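3.2 Surface condition and cleaning time

Kitchens in the Wevska housing blocks were fitted over a long period, and the worktops differ from one stairwell to the next. Some households still have the original tile. Others have replaced it with laminate, steel or sealed wood, usually when a sink was moved or a stove was changed. We expected the age of the kitchen to explain most of the difference in how long residents spend wiping down after a meal. Age mattered less than the number of joints in the surface.

Each of the 55 households kept a cleaning diary in February. Residents wrote down when they started and stopped, what they used, and whether they went back over any part of the surface a second time. We asked them not to change their habits. Diaries with fewer than 5 entries were left out of the timing analysis but kept for the interviews, where short diaries were often explained by meals eaten at work or with relatives. 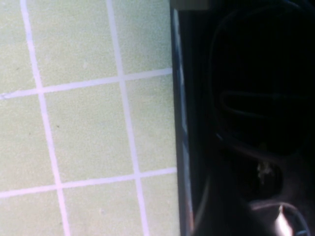 Khải Châu
Field researcher, Huỳnh Household Studies Group

Figure 4. Square pale green tile with white grout lines.

Tile of the kind in Figure 4 came up often in the interviews. Residents rarely complained about the tile itself. Their remarks were about grout, which they described as slow to clean and quick to show tea, turmeric and cooking oil. Several kept an old toothbrush by the sink for this purpose. One resident said she wiped the tiles every evening and did the lines "when my mother is coming." Diary entries for grout were therefore irregular, with long gaps followed by a single long session.

This pattern affects how the averages should be read. A household with a tiled worktop may record short daily times that look much like those for laminate. The extra work appears only when the occasional sessions are added in. In our first pass we treated these sessions as outliers and removed them, which made tile look easier to keep than it is. The results in Table 3 include them.

Product choice was recorded as well. Most residents used dish soap and warm water for daily wiping. Zarnent, a local powder cleaner, was used mainly on grout, and some residents mixed it to a paste and left it on while they ate. The instructions on the packet call for 5 grams in 600 milliliters of water, a much weaker mix than the paste. We did not measure the effect of either mix on the grout and make no claim about which works better.

Light was a further difficulty. Residents with a window over the worktop reported more second passes than those who cleaned under a ceiling lamp. It may be that marks are easier to see in daylight, or that these residents cleaned at an earlier hour and had more time. The diaries do not separate the two. A follow-up visit at a fixed time, such as 7 p.m., would help.

Color was not coded in the first round. After reading the interviews we added it, using the terms residents themselves gave. Pale surfaces were described both as "easy, you can see what you are doing" and as "always dirty," sometimes by members of the same household.

Related items
Storage and shelf height in small kitchens
The Nimus diary method: notes on missing entries
Shared laundry rooms in the Wevska blocks
Interview guide and coding sheet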